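4. Appeals for money in the bulletins of prisoner support groups

4.1 Material and coding

The second part of the study deals with printed and online appeals for money issued by three groups: the Sarkum Defence Fund, the Trekura Solidarity Network and the Watkins Street Support Group. All three were active in Brultton during the period covered, and all three gave money to people facing charges after street protests, as well as to their families. They differed in how they were run. The Sarkum fund kept a standing bank account and a written set of rules on who could be helped. Trekura worked through open meetings and raised money separately for each case. The Watkins Street group was smaller than the others and shared its bulletin with a local bookshop, which paid for the printing.

The corpus holds 237 appeals. Of these, 115 were issued by Sarkum and 101 by Trekura, with the remainder coming from Watkins Street. An appeal was defined as any passage in a bulletin, leaflet or web post that asked the reader for money and gave a means of sending it. A bare account number at the foot of a page was left out unless a sentence of request stood with it. Where the same wording was used again without change in a later issue, the first use was kept and the later ones were dropped. Where the wording had been altered, even slightly, both were kept, as small changes turned out to be of interest (see 4.3).
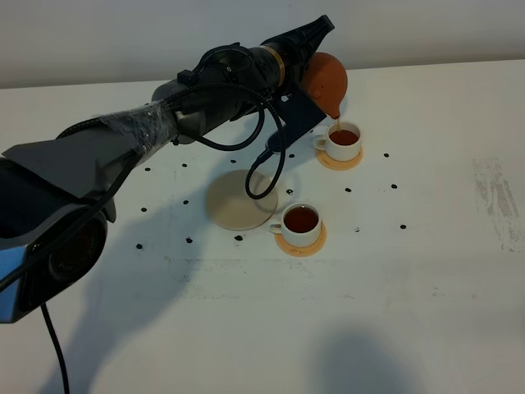

Figure 1. Robot arm extended over a white tabletop, with one grey segment wrapped in clear plastic film.

Each appeal was coded for four things: the purpose named, the person or group said to benefit, the time limit given, and the place of the appeal within the text around it. Purpose was coded as legal costs, living costs, travel to visits, printing, or general. More than one code could be given. The place of the appeal was coded as opening, middle or closing, with a further code for appeals that broke into a report on another matter. This last code had not been planned and was added after a first reading of the Trekura web posts, where the practice was common.

Coding was done by hand from printed copies. A sample of the appeals was coded again after an interval, without sight of the first codes, and differences were settled by going back to the source. Most of the differences concerned the code for general purposes. Phrases such as "to keep our work going" could be read as a request for printing costs or as a request for anything at all, and the bulletins seldom helped to decide between the two. In the end all such phrases were coded as general, including those that stood next to a report of a rise in the cost of paper.

4.2 Where the appeal stands in the text

The placing of appeals followed the form of publication more closely than it followed the group. In the printed bulletins, the appeal nearly always stood at the end, on the inside of the back page, and was set apart by a rule or a box. In the web posts it moved upwards. Trekura posts commonly gave a sentence or two of news, then the appeal, then the full report. The reader who came to the post from a search result or a shared link would thus meet the request before learning much about the case.

This order has practical grounds. A post that is copied to other sites is often shortened by the site that receives it, and an appeal near the top is more likely to survive. Several of the Trekura posts were found on other sites with the appeal whole and the report cut after its first paragraph. The printed bulletin faced no such risk, as it was passed on as a single sheet. Sarkum, which moved from print to the web late, kept its appeals at the foot of the page for some time after the change. It then began to place them in a side panel, where they were the same for every post.

The side panel marks a clear break. Before it, each Sarkum appeal had been written for its own report and shared some of its wording. A report on a hearing would lead to a request for money towards legal costs, and a report from a prison would lead to a request for money towards visits. Afterwards a single general request stood beside reports of every kind. In the coding this shows up as a sharp rise in the general code, which should be read with care. It reflects a change in layout at least as much as a change in what the money was for.
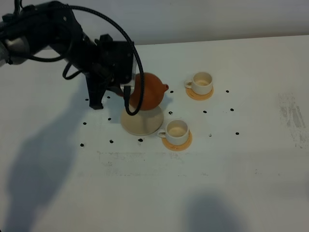
The Watkins Street appeals are harder to place in this pattern. They were few, and many of them were printed on a loose slip put inside the bulletin. The archive copies do not always have the slip, and it cannot be shown that a bulletin without one was issued without one. For this reason the Watkins Street material has been used mainly for comparison of wording and has been kept out of the statements on placing made above.

4.3 Naming and the limits of naming

All three groups had to decide how much to say about the people for whom they were raising money. A named person with a known story gives the reader a reason to send something. A named person is also exposed, both before a trial and after release. The groups dealt with this in different ways, and the differences were stable over the period.

Sarkum used full names only after sentence had been passed. Before that point its appeals spoke of "a local defendant" or "those arrested in January", and gave the charge in general terms. The rules of the fund state that the person concerned must agree in writing before the name is used. Trekura used first names from the beginning of a case and often added the person's age and trade. Its meeting notes record more than one long discussion of the matter, and in one case a name was taken out of a web post after the family had asked for this. Copies on other sites kept the name.

Watkins Street named cases after the street or square where the arrests took place. The habit had a side effect that the group itself remarked on in its bulletin: money continued to arrive marked for a case after the case had closed, as donors took the place name to stand for a continuing campaign. The bulletin's answer was to print a short notice saying that any surplus would be moved to the next case on the list. The notice was reworded three times within the year. The first version offered donors their money back on request, the second did so only for larger sums, and the third made no mention of it.

Changes of this kind are the reason for keeping reworded appeals in the corpus as separate items. Taken singly they look trivial. Read in order they show a group working out in public what it owed to the people who gave, and in this respect the appeals are a better source than the annual accounts, which were drawn up afterwards and are brief.

4.4 Time limits

Time limits were given in a minority of appeals. Where they appeared, they were usually tied to a court date or to the payment of a fine. The most common form was a plain statement that the sum was due within 30 days. Trekura also used limits that had no outside cause, such as a target to be met by the next open meeting. These were found more often in web posts than in leaflets, and they were sometimes extended. An extended limit was announced in the same tone as the first one, without comment on how much had come in so far.

Reporting on the result of an appeal was uneven. Sarkum printed totals twice a year and did not divide them by case. Trekura gave totals by case when the sum had been reached and tended to be silent when it had not. A reader following the posts would therefore form a more favourable view of the network's fundraising than the meeting notes support. There is no sign that this was intended – the posts were written by whoever was free, and a shortfall gave little occasion to write one.
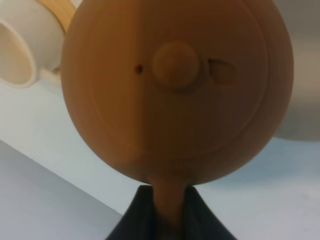 Why were gifts in kind left out of the analysis?

Gifts such as food, clothing, lifts to prison visits and unpaid legal advice were recorded by Trekura only, and then only in meeting notes. The other two groups asked for them by word of mouth. Including them would have made one group seem to depend on such gifts more than the others, and the sources do not allow that to be tested.

4.5 Limits of the material

The corpus is made up of what was kept. Printed bulletins were saved by readers and later given to the archive in Brultton, and the runs have gaps. The web posts were taken from the groups' own sites, as these stood on April 2, 2018, and anything removed before that date is missing unless a copy was found elsewhere. Copies found elsewhere were used to fill gaps only where the full text of the appeal was present and the issuing group could be identified with certainty.

Appeals made by email are also absent. Both Sarkum and Trekura kept mailing lists, and it is likely that the more urgent requests went out by that route first. The published appeals may for that reason be somewhat calmer in tone than the whole of what the groups wrote. Section 5 turns to the meeting notes, where some of the emailed requests are quoted in part, and compares their wording with the published versions.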